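Bominine Prenura Field Goal Stand
Item no. 891
$51.00
In stock, ships with carry bag

If you've ever tried to practice field goals on your own, you know how long an afternoon can feel without a holder. We had that kicker in mind when we put the Prenura together, and we're awfully fond of how it came out.

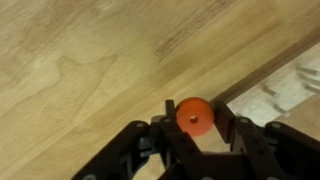
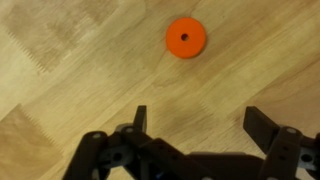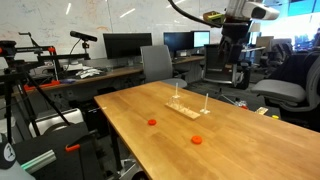

The Prenura holds a football upright at whatever lean your kicker likes, on grass or on turf, and it lets go cleanly when the foot comes through. The arm sets straight up and down for beginners, or tips back and to the side for kickers who've already worked out their favorite angle with a live holder (and they all have one, and they'll tell you all about it!). It comes in black, gray or orange, and if you're choosing for a team, we'd gently steer you toward the orange. It's a good strong color, much like the little disc with the hole in it in the second picture, and it's a lot easier to find in the grass once the evening gets on and everybody is tired and ready to go home. The feet are wide and a bit grippy, so you can set it down on a slope near the hash mark and get on with your steps.

At 2 pounds it rides along in a helmet bag without any trouble, and the legs fold flat against the arm. A rinse with the garden hose is all the cleaning it wants. Please let it dry before it goes back in the bag, though, especially if you're putting it away until August.

It fits youth, junior and full-size footballs. Kickoff tees are sold separately, and the Inon one-inch block is what most of our high school customers add to the order.

Coaches buying for a whole program can ask for the Msimang team pack, with three stands and a larger bag, at $124.

Color: Black / Gray / Orange
Weight: 2 lb
Spare feet: sold in sets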